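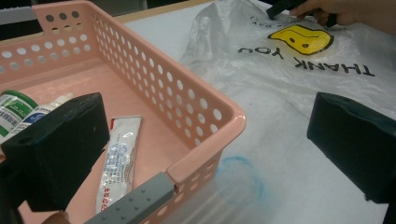 Trinidad Gallardo wrote in to ask whether the whole bathroom cabinet has to come out at once, or whether a shelf at a time will do. A shelf at a time is fine. Duplicates are easier to catch if you empty everything, but plenty of people only have a short gap before someone needs the sink.

How to sort a bathroom cabinet

What you need

A clear counter or a bed with an old towel over it
Small baskets or boxes, one for each group
A damp cloth and a little dish soap
A marker and masking tape
A trash bag

Step 1: Empty the shelf

Put everything on the towel. Stand bottles upright and check the caps, especially on anything with oil in it. Leave the baskets alone for now. Most people fill them too early and end up with a basket of things they meant to throw out.

Step 2: Check the dates

Medicine has an expiration date on the box, the bottle or the crimped end of the tube. If the box is gone and there is no date anywhere else, treat it as expired.

Creams and shampoos often have a small symbol of an open jar with a number and the letter M. That is how many months the product keeps after opening. If you can't remember when you opened it, go by smell and texture. Anything that has separated or changed color should go.

Set old medicine aside in its own bag. Many pharmacies take it back, and so do some town drop-off days. Call first, as not every branch has a bin.

Step 3: Group what is left

Group by when you use things. Morning items go together, then night items, then first aid. Spare bottles go somewhere else, such as the hall closet. In my house the first aid basket also holds the tweezers, which used to live in three different rooms.

Keep medicine in its original container with the label on. A bathroom that gets steamy is a poor place for tablets, so move them to a dry cupboard, high up if there are children in the house.

Step 4: Clean the shelf and the baskets

Wipe the shelf with the cloth and soap, then dry it. Sticky rings come off if you lay the wet cloth over them for a few minutes. Plastic baskets can be washed in the sink. Use an old toothbrush along the corners and let them drain upside down.

Step 5: Put it back

Daily items go at eye level. Write the opening month on a strip of tape and stick it to the bottom of each new bottle. Leave 2 inches free above the tallest one so you can lift it out without tipping its neighbors.

Keeping it up

Go through the dates again in August, or whenever you buy sunscreen. Between times, finish one bottle before opening the next.

Sizwe Masilela asked about glass shelves with no lip. Run a strip of clear non-slip liner along the front edge and trim it with scissors.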